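Bench notes, folding cell, September

Started 7:40. Bit-na on grippers, me on notes. Cloth folds again, same as the Clistcombe linen job wants. Target is 2,000 good folds before we hand anything to Zostis for training. At 261 now. Slow going.

Ye-rin came down from the laundry floor at lunch. Her people are asking who gets moved when the cell goes in. Told her what I know: 6 folders now, two stay on fold check, the rest to intake and mending. She says mending pays less. Didnt know that. Need to take it up with Maarten before anyone signs.

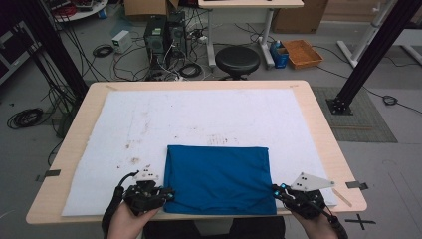
Other thing she said, the folders do the last smoothing pass with the side of the hand and we never asked them about it. Grippers can't do that. Either we change the fold or a person finishes it. If a person finishes, thats still a job, and it should be written down as one.

Man-sik wants the felt changed, too many stains. Fine by me. Clips are OK, leave them.

Wrists sore after 17 in a row. Swap operators sooner. Gun-woo can take the late slot.

To do
- pay grades, ask Maarten
- get two folders down here to show us the smoothing
- order felt
- re-tape cables by the stool

Last updated: September, 4:15 pm

Recent entries
Gripper jaw pads, second try
Minhas cart trial, notes
Prinlow site visit
Shift plan draft, comments from the floor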